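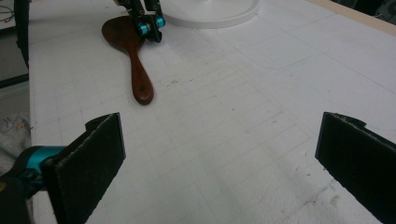 To: Members, Zakent Model Flying Association mailing list
Subject: Re: Large model inspections before the summer meeting

The Secretary's office has received several replies to the notice on inspections and is answering them together. The part of the earlier message that caused most of the questions is quoted first.

On 21st July the Secretary's office wrote:
> Any model over the large model weight limit must be presented
> for inspection before it is flown at the Dredach field. Owners
> are to bring the signed build log and a record of the most
> recent range check. Models passed in December do not need a
> second inspection unless they have been repaired or altered.

Members have asked what is meant by "altered." A change of propeller of the same size, a new battery of the same type, or fresh covering on a control surface does not count. A change of motor, receiver, servo, or landing gear does. Moving the battery tray counts if the balance point has shifted.

The range check is to be carried out with the transmitter in its reduced power setting, at a distance of 36 paces, with the motor off and then with the motor running. Both results should be written down. Members who fly the Clivari glider tug should repeat the check with the tow release connected.

Inspection slots last 30 minutes, and there are 6 on each inspection day. Requests should be sent to this list with the model name, wingspan, and all-up weight. Wings should be brought unassembled so that the joiner and its retaining bolts can be examined.

The Odukoya strip will stay closed to powered models until the grass has been cut. Gliders may continue to use it, launching from the north end only. The 200 foot line from the parking area applies at both sites, and pilots are asked to stand inside the marked box while flying.

Replies to the list, please, and not to the office address.

Secretary's office
Zakent Model Flying Association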